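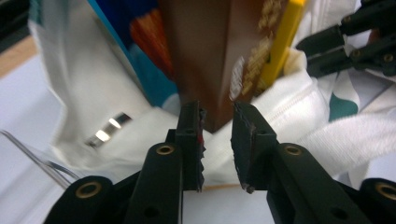
Photo: Bimmont Courier

Prosecutors in Clernirholm have charged the former head of a regional warehousing firm with fraud and forgery, months after they first said arrests were "close." The charges, filed in April, accuse him of billing the Wustovia district for the storage of medical supplies that investigators say were never delivered to the firm.

The indictment runs to 244 pages. Much of it is taken up by invoices, and a good deal of the rest repeats what the district attorney's office told reporters last year. It lists 115 payments made to the company, Nguyen-Tran Storage, over a period of three years. It does not say who in the district office approved them.

That gap was raised almost at once by the defense. In a filing made the same afternoon, lawyers for the former director argued that every invoice carried a signature from the public side, and that their client could hardly have paid himself. They have asked the court to throw out the forgery counts. He denies all the charges.

The prosecution's answer has been thin so far. A spokesperson for the office said the inquiry "remains active" and that more suspects could be named. The office used the same phrase last fall, when police searched two of the company's buildings and carried away 3282 documents. The only person charged since then is the one who was already a suspect.

At a bail hearing that lasted less than an hour, the judge ordered the accused to hand over his passport and report to police twice a week. Prosecutors had wanted him kept in custody, saying he might lean on witnesses. Asked by the judge which witnesses, they said they would supply a list in writing. It had not reached the court by the close of business.

The district has promised its own review of storage contracts, to be finished in around 60 days. It will be run by the same department that signed them. Officials would not say whether the findings will be made public, or whether any staff have been moved from their posts while it goes on.

Nguyen-Tran Storage, which still holds a contract with the neighboring town of Bimmont, said in a short statement that it had changed its management and was cooperating with the authorities. It did not answer questions about the money.

The court is expected to rule on the defense motion next month. No trial date has been set.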